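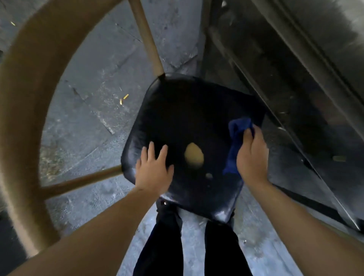

Last year's riders told us that four days was too short and that the second climb at Doucette needed a proper rest stop, and Sostside has changed the plan on both counts. The fall mountain bike tour now runs five days in November, and we are looking for riders and ride leaders to take part.

The tour starts at the Zikelen trailhead and finishes at Doucette. Most of the route is singletrack with short stretches of gravel road. There is a lot of loose rock on the north side, and two creek crossings that may have to be walked. You should be able to ride for most of a day and get up and do it again the next morning. Your bags are moved between camps by van. You carry water, food, a tube, and rain gear.

Riders

You must be 18 or older and have ridden off road regularly for the past year. Full-suspension bikes and hardtails are both fine. E-bikes are not allowed on the Olix section, so we can't take them on this tour. The cost is $500, which covers camping, breakfast and dinner, trail permits, and the van. Lunch is on your own.

Ride leaders

We need two more leaders for the intermediate group. Leaders ride free and get their meals, plus gas money to and from Zikelen. You need current first aid certification, and you should be able to fix a broken chain or a torn sidewall on the trail. Experience leading group rides is required. Knowing the area helps, but we will ride the full route with new leaders before the tour.

How to apply

Send us your name, age, phone number, the bike you plan to ride, and a few lines on the riding you have done in the past year. Leaders should add a copy of their first aid card and the name of one club or shop we can call. Use the contact form on the Sostside page and pick "fall tour" as the subject.

Applications opened 19 July 2018 and stay open until all places are filled. Please don't send payment until we have confirmed your spot.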